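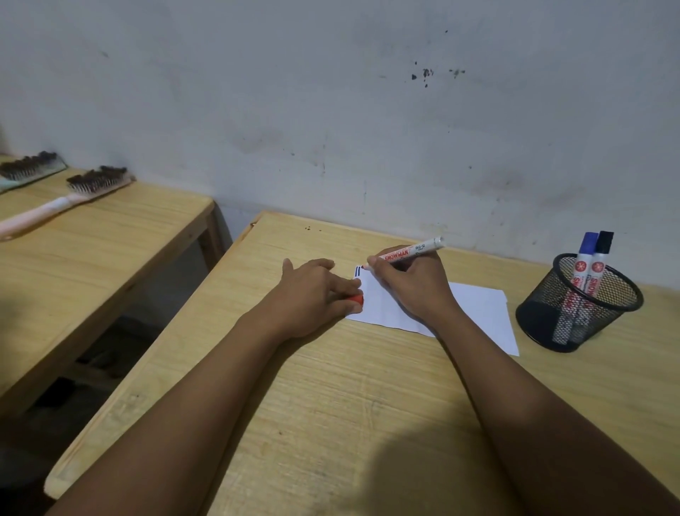 Anlage 1: Beschriftung eines Blattes von Hand, Arbeitsplatz Posteingang

Ticket: Barcodeerkennung im Scan-Eingang fällt bei Mischstapeln aus
System: Testero Archiv, Modul Scan-Eingang
Standort: Murmont, Erdgeschoss
Priorität: 2
Status: gelöst, Beobachtung läuft
Eröffnet: 11. April 2019

Fehlerbild

Beim Einlesen von Stapeln mit mehr als 30 Blatt werden Trennblätter nicht mehr zuverlässig erkannt. Folge: Zwei oder mehr Vorgänge landen in einem gemeinsamen Dokument. Der Importdienst meldet keinen Fehler, der Stapel erhält den Status "übernommen". Kleinere Stapel laufen durch. Betroffen ist ausschließlich der Einzugsscanner im Erdgeschoss, das Flachbettgerät im Obergeschoss arbeitet mit demselben Profil ohne Auffälligkeiten.

Umgebung

Scanner: Drater Einzugsscanner, Duplex, Anbindung über USB am Erfassungsrechner
Treiber: Herstellertreiber, letzte Aktualisierung durch die Softwareverteilung
Profil: "Post_Standard", 300 dpi, Graustufen, Leerseiten entfernen aktiv
Trennung: Code 39 auf Trennblatt, ersatzweise handschriftliche Kennziffer zur manuellen Nachindizierung
Wartungsvertrag: Aguiar, Reaktionszeit 8 Stunden

Protokoll

Eintrag 1
Stapel des Melders übernommen und erneut eingelesen. Fehler reproduzierbar. Von den eingelegten Trennblättern wird das erste immer erkannt, spätere nur teilweise. Reihenfolge der nicht erkannten Blätter wechselt von Lauf zu Lauf. Ein Defekt einzelner Trennblätter scheidet damit aus.

Eintrag 2
Dienst auf dem Erfassungsrechner neu gestartet, Zwischenspeicher geleert. Keine Änderung. Freier Plattenplatz ausreichend, Speicherauslastung während des Imports unauffällig.

Eintrag 3
Protokollstufe des Importdienstes auf "ausführlich" gesetzt. Bei nicht erkannten Blättern erscheint:

WARN separator: candidate rejected, confidence 71, threshold 80
INFO page appended to current document

Der Code wird also gefunden, aber wegen zu geringer Güte verworfen. Da die Meldung nur als Warnung geführt wird, bleibt der Stapelstatus grün. Das ist aus unserer Sicht ein eigener Mangel, siehe unten.

Eintrag 4
Rohbilder aus dem Eingangsverzeichnis gesichert, bevor die Bildaufbereitung greift. Auf den verworfenen Seiten liegt ein senkrechter grauer Streifen über dem rechten Drittel des Codes. Auf den ersten Seiten eines Stapels ist er kaum sichtbar, danach wird er kräftiger. Verdacht: Verschmutzung der Glasleiste oder Kalibrierdrift bei Erwärmung der Lichtquelle.

Eintrag 5
Glasleiste und Einzugsrollen nach Anleitung gereinigt. Streifen schwächer, aber weiterhin vorhanden. Erkennungsquote besser, Fehler nicht behoben.

Eintrag 6
Meldung an Aguiar abgesetzt, Rohbilder und Dienstprotokoll beigefügt. Bis zur Rückmeldung gilt folgende Umgehung:

- Stapel auf höchstens 30 Blatt begrenzen
- jedes Trennblatt zusätzlich von Hand mit der Kennziffer versehen
- nach dem Import die Zahl der erzeugten Dokumente mit dem Begleitzettel vergleichen
- Option "Leerseiten entfernen" deaktivieren, sonst gehen schwach beschriftete Blätter verloren

Für die Kennziffer keine hellen Farben verwenden. Gelb und Hellgrün verschwinden bei der Graustufenwandlung.

Eintrag 7
Rückmeldung Aguiar: Weißabgleich des Geräts neu durchführen, und zwar erst nach Warmlauf. Das Kalibrierprogramm liegt nicht im Treibermenü, sondern im Installationsverzeichnis und muss mit Administratorrechten gestartet werden. Beim letzten Treiberwechsel wurden die gespeicherten Abgleichwerte auf Werkseinstellung zurückgesetzt - das erklärt den Beginn der Störung.

Eintrag 8
Abgleich nach Warmlauf durchgeführt. Testlauf mit nahezu 200 Blatt, alle Trennblätter erkannt. Streifen in den Rohbildern nicht mehr nachweisbar. Protokollstufe wieder auf "normal" gesetzt.

Ursache

Verlust der Kalibrierwerte durch Treiberaktualisierung, verstärkt durch Schmutz auf der Glasleiste.

Offene Punkte

- Treiberpaket aus der automatischen Verteilung herausnehmen oder Kalibrierdatei vorab sichern
- Änderungswunsch an Testero: verworfene Trenncodes sollen den Stapel auf "prüfen" setzen
- bereits zusammengeführte Dokumente im Archiv ermitteln und trennen, Abfrage nach Seitenzahl ist vorbereitet
- Wiedervorlage im Juni, danach Ticket schließen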